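In defense of the bin with everything in it

I have been told, kindly and more than once, that I ought to get drawer dividers. My sister-in-law swears by hers, and I will admit it is a pleasure to open her kitchen drawers and see the batteries lying in one little lane and the tape in the next. I came home from her place last April so inspired that I bought 54 small clear boxes from Paremo, along with a label maker, and spent two weekends sorting the whole house.

It was lovely, and it lasted until about the first power cut. The flashlight had been filed under "Emergency," you see, and Emergency had gone on the top shelf of the hall closet, behind Holiday, and there I was on a chair in the dark, feeling along a row of boxes that all felt exactly alike.

What I had before, and what I have gone back to, is one big open bin. Mine is gray and sits on the wooden table by the back door. The flashlight goes in there, and so does whatever came out of somebody's pocket, and the odd thing that has no proper home and may never get one. You look down into it and there it all is. I don't have to remember what I called anything.

There are rules, of course, or it turns into a dump. The bin has to be wide and shallow enough that things lie side by side instead of in a heap. If I can't see the floor of it anymore, something has to leave. And I don't buy a nice one. A bin with scuffed paint and scraped sides invites you to toss things in, where the handsome woven basket I once ordered from the Hultari catalog made everyone in the family so careful that they left their things on the stairs.

I read a piece on the Katene home blog claiming that a tidy house is one where every object has its own place. I'd put it a little more gently than that. Most objects should have a place, and the remaining few should have each other, somewhere low and open, near the door, where a tired person can find them
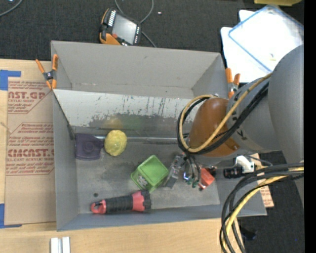 without turning on more than one light. As for the Paremo boxes, they hold seeds now, and they are very good at it.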